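Chore Automation FAQ
Prisska Household Manipulation Notes, maintained by Pierina Mancuso and Vasilis Softić

Can a machine fold laundry yet?
Under controlled conditions, with known garments and enough time. Our working target is one flat item at a time on a clear surface. A full mixed load is outside what we support.

Why is cloth harder than boxes or bottles?
A box has one shape. A cloth has a new one after every touch, and most of it may be hidden in its own folds. The gripper also has to pick up a single layer without scraping the counter, so fingertip height matters more than grip force. 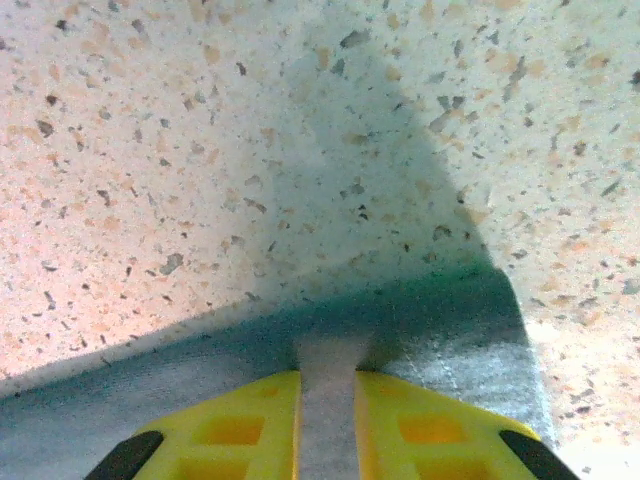
How long does a policy take to train?
The Sultatura baseline uses 300 demonstrations per task and trains overnight. With 100 demonstrations the arms still reach for the cloth but miss corners more often. Adding a new fabric weight normally calls for another 155.

Are two arms required?
For wiping, one is enough. For folding and spreading we recommend two, so that one arm can hold an edge while the other moves. Single-arm folding works on small towels, but it needs more regrasps and the result is less square.

What counts as a finished fold?
Edges aligned to within 3 centimeters, no layer trapped underneath, item flat enough to stack. Operators score each trial by hand. Dark, wrinkled garments are the slowest to score, as the edges are hard to find against the folds.
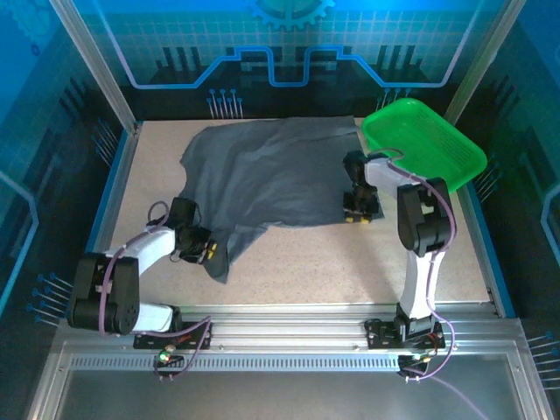
Sleeves and pointed corners get a separate score under the same rules. A trial that passes on the body of the garment and fails on a corner is logged as partial, and partials are left out of the success rate in the February tables.

Does this carry over to shop-floor work?
In part. Laying out shop rags and covers uses the same skills. Poon and Wisley, our two test cells, share one set of grasp settings for both. Bagging and sorting by size are still manual.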